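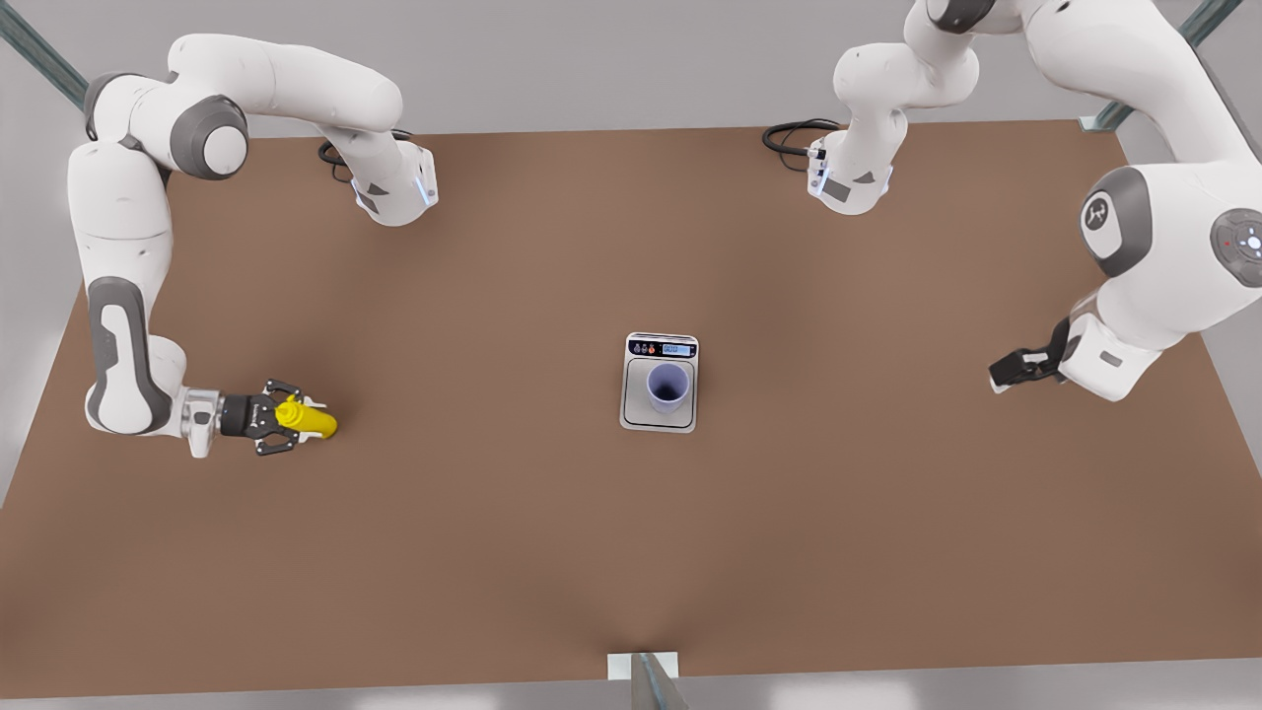
Setting Up a Small Workbench and Keeping It Usable

Search tips Search Go
Posted 2/26/18 by Sugeng Hidayat
50 shares 5 comments

Most of the trouble people have with a home bench comes from the top. It is too low, it wobbles, or it is covered with things that belong somewhere else. I rebuilt mine in January and went through my notes again while I did it. These are the tips I would pass along to anyone with a corner of a garage or a spare room to work in.

Getting the height right

Stand in the shoes you normally work in and let your arms hang. The crease of your wrist is a good height for planing and sanding. For soldering, gluing and small repairs you want the surface higher, close to your elbow. If you do both kinds of work on one bench, build it for the heavy work and make a riser box for the rest. Mine is a plain box with no bottom, 5 inches tall, and it hangs on a hook when I don't need it.

If you have a bench that is already too low, add blocks under the legs. Screw them on from the side so they can't walk off when you push against the top.

Stopping a wobble

Check the floor before you blame the bench. Turn it end for end. If the rock stays in the same corner of the room, the floor is uneven and you need a shim there. If the rock moves with the bench, one leg is short.

For a bench that sways side to side, shims will do nothing. Add a diagonal brace across the back, or screw a sheet of plywood over the whole back of the frame. You can also fasten the rear rail to the wall studs. Two long screws are enough on a short bench.

Caring for the top

Wipe up glue while it is wet. Once it sets, use a sharp scraper held low and push away from yourself. Don't pour hot water on it, which raises the grain and can lift a veneer.

Rings from cans and cups will often come out of an oiled top with fine steel wool and a little fresh oil. Rub with the grain. On a varnished top try a dab of plain white toothpaste on a damp rag first, and stop if the shine starts to go.

For a worn top, sand with 80 grit until the old finish stops clogging the paper, then go finer. I stop at 180. A bench top sanded smoother than that lets the work slide. Two thin coats of oil, a day apart, will do for a year of ordinary use. Spread the oily rags flat outdoors to dry before you throw them out. A wadded rag in a trash can may catch fire without any help.

Holding small parts

Thin dowels, pegs and short lengths of rod are hard to hold without denting them. A few ways that work:

- Cut a V groove down the length of a scrap block. Lay the rod in the groove and clamp over it with a second scrap.
- Slip a piece of bicycle inner tube over each vise jaw. It grips better than cardboard and lasts for years.
- Drill a hole the size of the rod through a block, then saw from the edge of the block into the hole. Squeeze the block in the vise and it closes on the rod evenly.
- For painting, push the part onto a finish nail driven through a strip of wood, or press one end into a lump of modeling clay.

Tighten only until the part stops turning. Softwood dowels start to show flat spots well before they feel tight.

Storing screws and hardware

Clear jars are better than drawers if you have fewer than a dozen sizes. Past that, get drawers and label the fronts. I have a Skiletti cabinet that I bought used, and I glued one screw to the front of each drawer with hot glue. It is faster to read than a label, though it does catch a sleeve now and then.

Don't buy the box of 1000 unless it is a size you use every month. I did that once with a short brass screw and most of them are still in the box. Steel screws kept in a damp garage should have a packet of silica gel in with them. Dry the packets on a tray in a low oven if the package says they can be reused.

Keep one open tray for odd hardware. When it fills up, sort it. If you start a second tray you will end up with four.

Lighting

One bulb in the middle of the ceiling puts your own shadow on the work. Put a light at each end of the bench, a little forward of where your head will be. If you can only have one lamp, put it on the side opposite the hand you work with. A daylight bulb makes it easier to match paint and stain, but check the color by a window before you commit to it.

Cleaning up at the end

Give it five minutes. Put the edge tools away first, then sweep the top from back to front into a dustpan held under the edge. Leave the brush on a nail at the end of the bench, not in a closet – you won't go and get it.

Unplug battery chargers and anything that heats. Empty the vise and close the jaws until there is a small gap. A cast iron vise closed hard and left that way through a cold winter can be difficult to start again.

Once a month, put a drop of oil on the vise screw and wipe the slides. Brush the sawdust off first or the oil will turn it to paste.

Comments

Wubshet
The riser box is a good idea. I made mine with a sloped top for drawing and it doubles as a sharpening stand. Put a strip of rubber along the bottom edges or it creeps.

Gidari
What oil do you use on the top? I used raw linseed and it stayed sticky for nearly 50 days.

Sugeng Hidayat
Boiled linseed, thinned a little for the first coat. Raw takes a very long time. Wipe it down with mineral spirits and let it air with a window open.

Stesden
Inner tube on the vise jaws, yes. Road bike tube for a small vise, mountain bike for a big one.

Wubshet
Candle wax works on the slides too and doesn't hold dust.

Related tips
How to Sharpen a Scraper
Getting Paint Off Door Hinges
Fixing a Drawer That Sticks
Which Glue for Which Job
Hanging Tools on a Masonry Wall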